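Unit 2: Bends, Elbows and Short Connectors
Handout for Week 4 - Household and Light Commercial Pipework
Prepared by Telma Olivares. Bring this sheet to the bench session at Bullwood.

2.1 What a fitting does

A length of straight pipe is the easy part of any run. Most leaks, most noise and most loss of flow come from the places where the pipe changes direction, changes size or is joined to something else. This unit deals with direction. Unit 3 covers size.

Three words get mixed up, so use them this way in your written work. A bend is any curved section, whether it was formed in the pipe or bought as a separate part. An elbow is a separate part with a fairly tight curve, made to join two lengths at an angle. A sweep is an elbow with a long, gentle curve. Suppliers do not always keep to this, and the Jestham catalogue lists sweeps under elbows, so check the drawing before you order.

2.2 Reading the two ends

Before you look at the angle, look at the ends. A fitting may have a socket at both ends, or a socket at one end and a plain end (also called a spigot) at the other. The socket is wider because the neighbouring pipe goes inside it. The plain end goes inside somebody else's socket.

On a drainage run the socket faces upstream, against the flow. Water then passes from the plain end of one piece into the wider mouth of the next and does not meet an exposed lip. Students who fit these backwards on the practice board usually have the angle right and the fall right and still lose the mark.

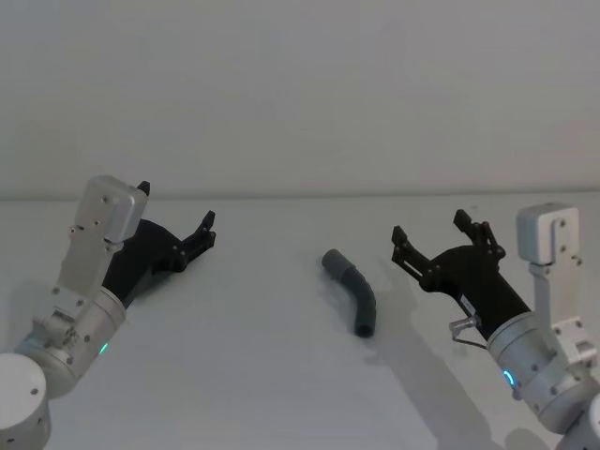 Dzifa Ankrah asked last year whether the upstream rule still matters on a connector that is going to be clamped at both ends anyway, such as a hose on a pump outlet. It was a fair question. On a clamped hose under pressure the seal comes from the clamp and the fit of the wall against the stub, and the direction of a wider end is decided by which stub is bigger. The upstream rule belongs to gravity drainage. If you are asked about it in the test, say which kind of line you are talking about.

2.3 Rigid and flexible

A rigid elbow holds its angle. It needs the pipes on either side to be cut to the right length and lined up properly, and it will not forgive a bad measurement. A flexible connector, in rubber or a soft plastic, will take up a small error and some vibration. It can also sag, kink or be pulled out of line by someone who is trying to make up for a pipe cut too short.

Ribs or folds around a bend let the outside of the curve stretch and the inside close up without the bore collapsing. The drawback is that the inside surface may be ribbed too, and grease and lint settle in the grooves. Look inside as well as outside. Some parts are ribbed on the outer face only.

Do not use a ribbed connector on a kitchen waste in any of the assessed exercises - smooth bore only.

2.4 Measuring

Measure and write down, in this order:

Inside diameter of the socket
Outside diameter of the plain end
Depth of the socket
Angle
Centre-to-end length on each side of the bend

Centre-to-end is the one people get wrong. Draw a line through the middle of each leg and carry both lines on until they cross. The length is taken from that crossing point to the end of the leg. It is not taken along the outside of the curve.

Worked figures. The wall-to-wall distance on the practice board is 1280 mm, with a plain-ended pipe running to an elbow. The centre of the elbow sits 600 mm from the left wall. If the centre-to-end length is 40 mm, measured to the bottom of the socket, the pipe from the left wall to the elbow is cut at 560 mm. Leave the expansion gap out for this exercise. We add it in Unit 3.

2.5 Checking a used fitting

Wipe it clean first. Run a finger around the rim of each end and feel for nicks. Flex a rubber piece gently and look for fine cracks on the outer side of the curve, where they show earliest. Hold the open end up to a light. Put any fitting that has gone hard, sticky or oval into the scrap tub, and do not put it back in the drawer.

2.6 Before the bench session

Read the Odness leaflet on socket depths, pages 2 to 5. Sketch one elbow from under a sink or behind a washing machine at home, with all five measurements marked in millimetres. Do not take it apart to measure it; write "not accessible" where you can't reach. Sketches go to Tudor Costache at the store window by 27 September 2018.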